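Members' Journal – Interviews

The Collar Before the Cloth: A Conversation with Ruaridh MacRitchie

The shirt collar receives less attention in the professional literature than the lapel or the trouser break, although it sits closer to the face than either. Ruaridh MacRitchie has cut collars at the Clamier workroom in Cludham for 27 years and now oversees its pattern archive, which holds 181 collar patterns on card. He agreed to speak with the Journal in May, shortly after the workroom had finished transferring the last of the older cards to acid-free folders.

Mr MacRitchie came to shirts by way of upholstery. His first employer made covers for dining chairs, and he maintains that the training was sound preparation. "You learn what happens when cloth is asked to turn a corner," he said. "A collar point is a corner with two layers of cloth, a layer of interlining and all of the seam allowance folded inside it. If you have not trimmed properly, it looks like the corner of a cushion."

He joined Clamier as a junior and spent his first eighteen months turning points and pressing them. Cutting came later, under a head cutter who did not permit apprentices to mark cloth until they could draft a collar stand from memory. The practice has since been relaxed. Apprentices now begin drafting in their first weeks, and the stand is taught before the fall.

The order is deliberate. In Mr MacRitchie's account, most complaints about collars are complaints about stands. The fall is the visible part, and customers talk about it in terms of spread, point length and roll. The stand is the band beneath, which carries the top button and determines how high the collar sits, whether it leans forward or back, and how it behaves when worn open.

"A gentleman will come in and tell us that he dislikes a spread collar because it collapses when he takes his tie off," he said. "We look at the shirt, and the spread is perfectly good. The stand is too low at the front, and the curve has been cut too flat. Change those and he can have whatever spread he likes."
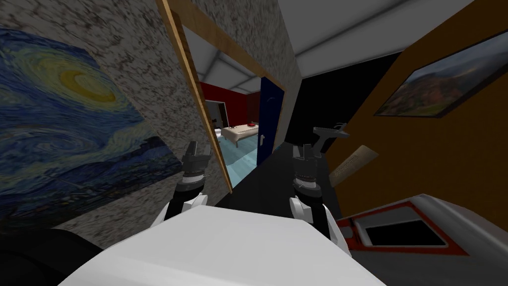 Open blue door, with a reproduction of Van Gogh's The Starry Night on the wall to the left.

The fitting procedure at Clamier begins with the neck measurement, taken with a soft tape at the base of the neck, over bare skin where the customer is willing. No finger is placed beneath the tape. Mr MacRitchie regards the finger as a source of error, as fingers differ, and prefers to take a true measurement and add the ease on paper. The cutter then records the height of the neck at front and back, the slope of each shoulder and the carriage of the head.

The last of these he considers the most neglected. A customer who carries his head forward, as many desk workers do, needs more height at the back of the stand and a little less at the front. A pattern drafted for an upright figure will gape behind the neck on such a customer and press on the throat. The usual remedy in ready-made shirts is to buy a larger size, which removes the pressure and worsens the gap.

Corrections are small. Mr MacRitchie described an alteration of 2 millimetres to the centre back of the stand as a substantial change, and one that a customer would feel on first wearing even if he could not say what had been done. Trial collars are cut in plain calico, basted to a yoke and worn for the length of the appointment. Customers are asked to sit, to look down at a page and to turn their heads as they would when reversing a car.

"People stand to attention in front of a mirror," he said. "I have never seen anyone spend a working day like that."

On the question of point length and face shape, he is cautious. The familiar advice holds that a long face calls for a wide spread and a round face for longer, closer points. He does not dispute it as a starting position, but noted that it was written for men who wore ties daily. An open collar frames the face differently, and the length of the point matters chiefly for whether it stays beneath the jacket lapel. If the tip of the point shows clear of the lapel while the wearer is seated, he will lengthen it before he considers altering the angle.

Interlining occupied a good part of the conversation. Clamier offers both fused and floating collars. In a fused collar the interlining is bonded to the top collar with heat and pressure, giving a smooth, firm surface. In a floating collar it is held only by the stitching, and the layers are free to move slightly against one another. The workroom buys its woven interlinings from Menzies, in three weights, and shrinks every length before cutting.

Mr MacRitchie declined to rank the two methods. "There was a period when fusing deserved its reputation, because the adhesives let go and the collar bubbled," he said. "Good fusing now will see out the cloth. I would put a fused collar on a business shirt for a man who wants it crisp at six in the evening. I would put a floating collar on an oxford, or on anything he intends to wear open. It rolls. A fused collar bends."

He was firmer on the matter of weight. A heavy interlining beneath a fine poplin produces a collar that appears to belong to another shirt, and the edge of the interlining may be seen through the cloth in strong light. Customers sometimes request the heaviest grade in the belief that it will last longer. In his experience wear at the fold comes sooner, as the cloth is drawn over a harder edge.
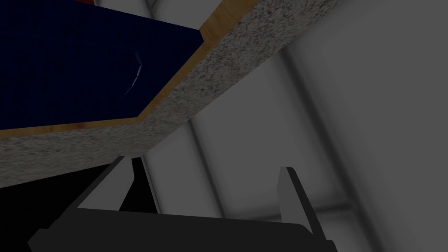 CARE AND LAUNDERING

Clamier encloses a printed card with each finished shirt. The present version runs to six lines, and Mr MacRitchie wrote all of them. Shirts in white or pale cotton are to be washed at 40 degrees, unbuttoned, with the collar opened out flat. Removable stays are to be taken out beforehand. Left in place, they press their outline into the cloth and may work through the end of the pocket.

Soiling at the fold should be treated before the wash with a little plain soap and a soft brush, worked along the grain. He advises against bleach on any shirt with a fused collar and against it generally on coloured cloth. Starch is a matter of preference. Where it is used it should be washed out each time and not allowed to build up, for the stiffened fibres crack along the fold.

The card gives more space to pressing than to washing. The collar is to be ironed first, while damp, beginning with the underside. The iron travels from each point towards the centre back and is lifted there. Ironing outwards pushes the slack in the top cloth to the tip, where it forms the small crease that most wearers will recognise.
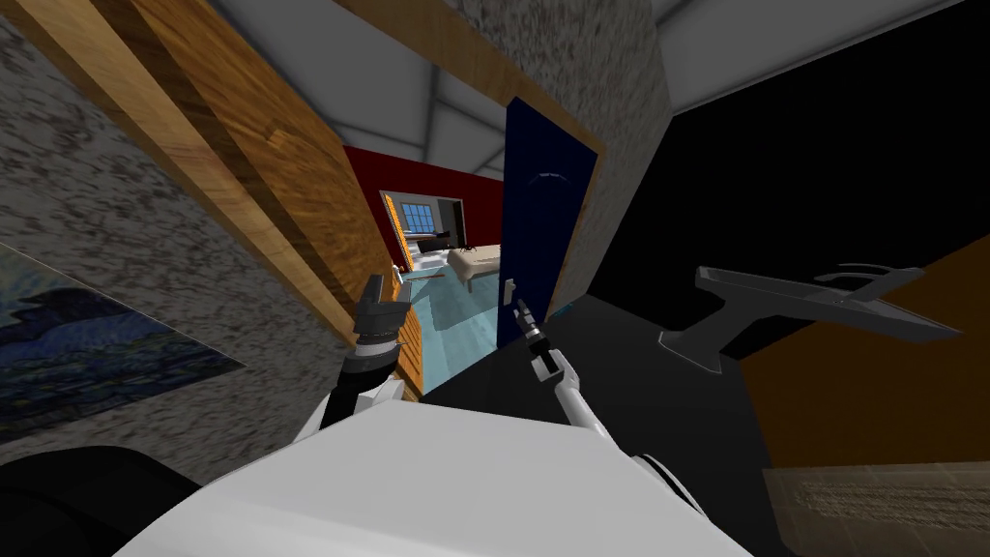
"And then leave the fold alone," he continued. "Turn the collar down with your hands and button it. If you put the iron on the fold you have set a hard line where the cutter wanted a curve, and you will have it in the same place every week until the cloth goes through. I have had shirts come back to us with the fold pressed a full finger's width below the seam. The owner thought that we had made the stand too high."

The workroom receives a steady number of shirts for repair, and Mr MacRitchie spoke warmly of this side of the business. The traditional repair for a worn fold is to turn the collar: the fall is unpicked from the stand, reversed so that the sound underside becomes the top, and sewn back. It can be done once only, and it cannot be done well on a collar in which the top has been fused and the under collar cut smaller, as is now common. In such cases the workroom will make a new collar. Clamier sets aside a piece of cloth from each order for this purpose, labelled with the customer's pattern number.

White collars on coloured shirts, he noted, owe some of their long acceptance to the same practice. Where the original cloth could no longer be matched, a white replacement was respectable, and what had been a repair became a style that customers now order new.

He was asked about the Plirlow collar, which the workroom introduced under that name and which has become its most requested pattern for open wear. It is cut in one piece with the upper part of the front facing, so that there is no separate stand at the throat and the front falls in a continuous line. The idea is an old one. Mr MacRitchie's contribution was to retain a conventional stand at the back of the neck, tapering it away before it reaches the front, so that the collar remains upright beneath a jacket.

"We threw out a good many of them," he said. "The early ones looked like pyjamas. The difficulty was in deciding where the stand should die away, and that turned out to be different for nearly every neck. We draft it afresh each time. I would not offer it ready made."

The archive is his principal occupation at present. Each card bears the name of the style, the cutter's initials and, on many of the older examples, pencilled corrections in several hands. A number of the cards contradict one another, with the same name applied to patterns of quite different shape. He has decided against reconciling them and has recorded each as found, with a tracing and a stitched sample in white poplin. Apprentices make the samples, which serve as their assessment pieces in collar work.

The interview closed with matters put forward by readers of the Journal, of which the most frequent concerned the buying of ready-made shirts.

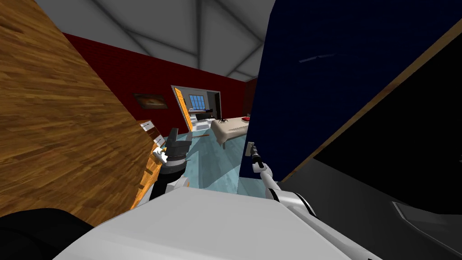

What should a buyer examine first in the collar of a ready-made shirt?

"Button it, lay it on a table and look at the two points," Mr MacRitchie replied. "They should be the same length and sit at the same angle, and any stripe should fall in the same place on each. Then turn the collar up and look at the under side. It ought to be very slightly tighter than the top, so that the points curl down towards the chest. If they curl up in the shop, they will curl up for as long as you own the shirt."

Mr MacRitchie will continue to take fittings at Cludham by appointment while work on the archive proceeds. Members wishing to consult the collar cards may apply in writing to the workroom.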